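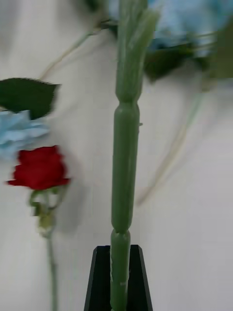
Section 4: Your first shift with the stem arm

I'm Rania Morsy, and I ran the silk flower benches at our Gostosdale shop for years before the arm came in, so I'm writing this part the way I'd tell it to you over the bench. Sections 1 through 3 cover bolting down, power and the network stuff. If the status light on the Sirneo cabinet is solid green, somebody has done all that and you can start right here.

What the arm does on our line: it takes a faux stem, holds it upright and sets it into the arrangement. What you do: choose the stems, bend the wires, fluff the heads, and decide if the thing looks any good. I was grumpy about it at first (ask anyone!), but I don't miss pushing stems into foam all day, and my thumbs don't either.

4.1 Before you start

1. Sign in at the panel with your own number. Please don't use mine. The shift log goes by sign-in, and I once got credit for 291 stems on a day I was at the dentist.

2. Wipe the inside faces of both gripper fingers with a dry cloth. Green coating rubs off the stems and builds up, and then things start slipping.

3. Open and close the gripper once from the panel. Both fingers should move together.

4. Load the recipe for today's order. The Saavedra hotel orders have their own folder, and the Celtow ones are under "Seasonal" for reasons that go back before my time.

Caution: Hands out of the marked area before you touch the Close button. The fingers will close on whatever is between them, including yours.

4.2 Setting the grip height

This is the setting you'll fuss with most. Our jointed stems are made in segments with a narrow pinch between each one, and the arm needs to hold a segment. Grip on a pinch and the stem folds over like a wet noodle.

1. Put a sample stem in the holder, head up.

2. Press Teach, then jog the gripper down until the fingers are level with the bottom segment.

3. Close slowly. Stop when the stem quits turning between your fingers (you're holding it lightly by the head, outside the marked area).

4. Look at it from the front and then from the side. It should stand straight both ways.

5. Press Save and give it a name the next person will understand. "Rania good one 2" is still in there and I have no idea what it was for.

Note: Big heads are top-heavy. If you've got a low grip and a lot of stem standing up above it, drop the travel speed to 30 percent for that recipe. You can creep it back up later. Single roses on a thin stem will whip around if you move them fast, so I leave those slow too.

4.3 Running a batch

1. Fill the feed tray with all the heads pointing the same way. The tray holds 114 thin stems, less if they're leafy.

2. Spread the leaves and any loose wire ends away from the bottom segment. A leaf caught in the fingers is our number one stoppage.

3. Press Start and stay with it for the first three arrangements.

4. After that you can work at the finishing table next to it. Keep an ear out for the double beep, which means it wants you.

If it beeps and shows GRIP LOST, press Pause, pick up the stem, check for a squashed segment, and put it back in the tray if it's fine. Squashed ones go in the blue bin and I use them for practice pieces.

If it shows the same message again on the next stem, go back to 4.2. Don't just keep hitting Resume. I know it's tempting when the truck is due at 4 p.m.

4.4 Who does what now

People ask me this in training more than anything about the buttons, so I'm putting it in the manual. The two placing stations are gone, and the people who worked them moved to design and finishing. We kept everybody. The finishing table is busier than it used to be, because stems show up faster than before, and we're still sorting out the breaks. If you're getting buried, pause the arm. You don't need a supervisor's okay for that, and a pause doesn't count against you in the log.

You also get to overrule the recipe. If the blue heads look crowded and you want one pulled forward, pull it forward! Write the change on the order card so the recipe can be fixed before the next run.

Note: Keep up your hand placing. We run without the arm every other Sunday while it gets serviced, and that's a long day if you've forgotten how.

4.5 Shutting down

1. Let the current arrangement finish, then press End Batch.

2. Take any stem out of the gripper. Left overnight, the fingers put a flat spot in it.

3. Park the arm, sign out, and wait for the light to go amber.

4. Empty the tray back into the right boxes.

Cleaning the feed rollers is in Section 5.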